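Prernik shared workshop opens build notes for its two-armed robot

Gedport - Members of the Prernik shared workshop will release the complete build notes for Zeleke, a two-armed tabletop robot put together by a group of hobbyists over the past year of evenings and weekends. The notes cover the frame, the brackets, the cable routing and the software setup, and will be free for anyone to download from the workshop's website from May.

Zeleke is built from bought-in arms and grippers, with brackets the members drew up and fabricated in the workshop. Parts and materials came to $2,546, with the arms, grippers and camera modules left out of that total. The members were able to buy the arms second-hand as a pair, and the notes list them separately so that other groups can price their own.

"We wanted the notes to be the sort of thing you could hand to someone who owns a drill press and has a bit of patience," said Ojārs Toom, who started the project. "The first draft was 20 pages of us arguing with each other. It has been edited since."

Work at the moment centres on the wrists. Each arm has a camera module on a bracket near the gripper, and the two grippers have to be able to come together over the table without the modules or their cables getting in the way. Members set the arms up facing each other, bring the fingers in close and go over the clearances with a hex key on hand.

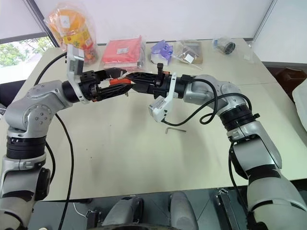
Zeleke's two grippers brought together over the workbench at Prernik, with a small red-orange object between the fingers of the left one.

The brackets have gone through several versions. Etenesh Bogale, a cabinetmaker by trade, drew the current pair after the earlier design proved awkward to remove. Getting a camera module off used to mean loosening the whole wrist clamp, and the arm then had to be lined up again from scratch. The new bracket wraps the wrist and can be taken off on its own. Drawings for both versions are included in the release, as some builders may find the older one easier to make with hand tools.

"You end up designing for the person who has to fix it at nine o'clock at night," Bogale said. "That was usually me, so I had a fair idea of what I was after."

Cable routing has its own chapter. The arms turn at several joints, and a cable that sits neatly in one position can pull tight in another. The group tried running everything inside a sleeve, then tried clips along the forearm, and has settled for now on outside loops with enough slack for the full range of the wrist. Uwe Janssen, who wrote the chapter, recommends leaving the cables untied until the last calibration has been done. He also recommends labelling both ends of each one, a step the group skipped the first time and regretted.

The notes run to 149 pages, including drawings, a parts list and a chapter of known faults. The faults chapter is the longest. It covers, among other matters, a joint that drifted after long sessions, a gripper that was wired in reverse for most of a week, and a table that was not as flat as its builders had believed. The table has a join in it, and the notes explain how to check height on both sides of the join before calibrating.

Software is the part still moving fastest. Zeleke is driven by a control program called Plarutico, written by Hagos Shiferaw with help from other members. Plarutico records the joint positions of both arms together with the pictures from the cameras, so that a movement made under manual control can be played back and compared. The group has logged 2,042 recorded movements so far. Most are short reaches, pinches and hand-overs between one gripper and the other.
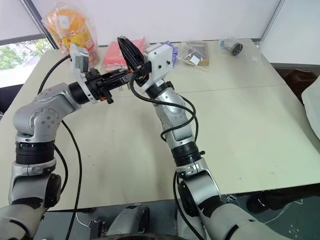
Hand-overs remain the hardest job the group has set for itself. Both arms must agree on where the centre of the table is, and a small error at the shoulder grows by the time it reaches the fingertips. Shiferaw said the present calibration routine takes 25 minutes when it goes well. A shorter routine is being tested, but it will be left out of the first release until other people have had a chance to try it on their own machines.

The workshop has also put together a set of ordinary packaged goods for practice. Soft packets, bags and rigid containers each ask something different of a gripper, and clear plastic wrapping has been a particular nuisance for the cameras because of the way it catches the light. The notes suggest that new builders begin with something small, solid and brightly coloured, and move on to wrapped items once the basic movements can be repeated.

Safety guidance appears at the front of the document and again at the start of each chapter. Arms of this size can pinch fingers and knock things off a bench. Prernik's own rule is that one person stays at the stop switch whenever the power is on, and does nothing else. The guidance also covers mounting, cable inspection and what to do with the arms when the workshop is closed.

Trilok Bhatt, who looks after bookings at Prernik, said interest from outside the group had grown through the winter. "We get emails from people who have one arm in the garage and would like a second," he said. "They mostly ask about brackets. Now I can send them the file."

An open bench session will be held at the workshop on Saturday from 10 a.m. until 3 p.m. Members will be on hand to go through the drawings, and visitors are welcome to bring parts of their own build. Closed-toe shoes are required on the workshop floor. Children under 12 must be with an adult. There is no charge, though places at the bench are limited and should be booked through the Prernik website. Street parking is available on both sides of the building, and there is a bike rack at the rear door.

Builders who find mistakes in the notes are asked to send corrections by email, with the page number in the subject line. Corrections will be gathered and put out as a revised edition once there are enough of them to justify it. Bracket drawings may be copied, changed and shared, provided the original authors are credited.

About Prernik

Prernik is a member-run shared workshop in Gedport, with benches for woodwork, metalwork and electronics. It occupies 900 square feet and is open to members seven days a week. Memberships are available by the month or by the year, and an introduction to the machines is included with both.

Media contact: Trilok Bhatt, Prernik, Gedport. Interviews with the Zeleke builders can be arranged on request, and visits to see the robot outside the open session are possible on weekday evenings.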